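3.2 How the vegetables share the lower tier
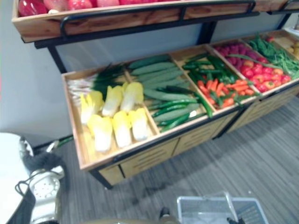 Figure 4. Lower tier of the two-tier produce display, with halved napa cabbages in the leftmost compartment.

We were delighted by how much a plain wooden stand can teach us about the way people arrange fresh food. The Kodikara stand has a tray on top and a long, sloping bin underneath, split by thin partitions. Those partitions do a lot of quiet work! Each makes a small neighbourhood, and most neighbourhoods have more than one resident. The cabbages sit cut side up with their pale insides on show, and a bundle of green onions lies along the back behind them (Figure 4). Cucumbers share their space with slender chilli peppers, all close in colour, so shape has to tell them apart.

Colour does more of the sorting in the third compartment, where orange carrots and small red chillies lie in front of the dark green peppers. Shoppers at our Gotberg site picked out this pairing again and again, and 21 of them mentioned it without being asked. We return to their comments in Section 4, alongside the Sindo interviews.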